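Chapter 4
Getting a Grip: What Happens When Fingers Meet Objects

I should tell you how this chapter got its shape. The first version I wrote began with a diagram of forces and a definition of friction, and it was so dull that I fell asleep proofreading it. Then I went to an open day at Longo, the workshop where a small company called Testier builds and tries out its grippers, and I came home and threw the first version out.

I went on a Sunday, 31 March 2019, with no plan except to look around and maybe get a free pen. I got two pens. I also got a long morning of watching people try to pick up things with fingers that weren't their own, and that turned out to be a far better introduction to this subject than anything I had in my notes.

The star of the day was a hand-held gripper they call the Grimuma. You hold it like a garden tool, squeeze, and two soft ribbed fingers close on whatever you've pointed them at. Visitors lined up to have a go. I'd expected the kids to struggle and the engineers to breeze through, and I had that completely backward! The kids just grabbed. The engineers stopped to think about it, changed their angle, thought some more, and dropped things.

When my turn came I was handed a plastic cup, and I crushed it. My second cup I held so gently that it slid right out and rolled under a chair. The third one I got, and I was far too proud of myself. What I'd done, without having any words for it, was find the range between too little squeeze and too much. Most of this chapter lives inside that range.
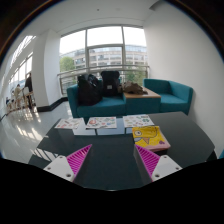

Cups are easy, though. They're stiff enough to push back, and they have a nice regular shape. Flat things are another story. Put a sheet of paper down on a smooth table and try to lift it with two fingertips, no fingernails allowed. Go on, try it now, I'll wait. You probably slid it to the edge of the table, or pushed it until it buckled up in the middle and gave you something to pinch. Both are good strategies, and both have names, and we'll meet them in Section 4.3.

Soft things are worse again — they change shape while you're still deciding where to hold them. I watched one visitor chase a folded dishcloth over most of a workbench. Every time the fingers closed, the cloth bunched up somewhere new. She got it in the end by pressing down first and then closing, so that the cloth gathered into a ridge between the fingertips. I wrote "press THEN pinch" on the back of my hand with one of the free pens, and it was still there on Monday.

Now for the part I'd like you to carry into the next few pages. One of the demonstrators had a notebook going, and she let me copy out a few lines. Over the winter the team had made 800 attempts at picking up household objects, and 316 of those had failed on the first try. I thought that was awful. She thought it was the most useful thing they owned. A failed grasp tells you whether the fingers slipped, or arrived in the wrong place, or closed too soon, and each of those needs a different fix. (You'll sort some failures of your own in the exercises.)

She also told me that 9 of their test objects caused most of the trouble, and I asked to see them, expecting something exotic. Out came a box with a wet sponge in it, a key ring, a playing card, a plastic bag. It could have been my kitchen drawer.

So we'll begin with objects and leave the fingers for later. Section 4.1 asks what makes something easy or hard to hold: its weight, its stiffness, its surface, and where its middle is. Section 4.2 brings in friction, and yes, the force diagram is back, but by then you'll have a use for it. Section 4.3 looks at flat and floppy things. In Section 4.4 we finally get to the fingers themselves and ask why a soft, bendy one will sometimes do a better job than a hard one.

Before you turn the page, find these around the house: a paper cup, a coin, a sock, a playing card, and a pair of kitchen tongs. Pick up each object with the tongs, using whichever hand you don't write with. Keep a note of what went wrong each time, even if it's only one word. "Slipped" is fine. So is "sock." You'll need that list for the first activity in Section 4.1.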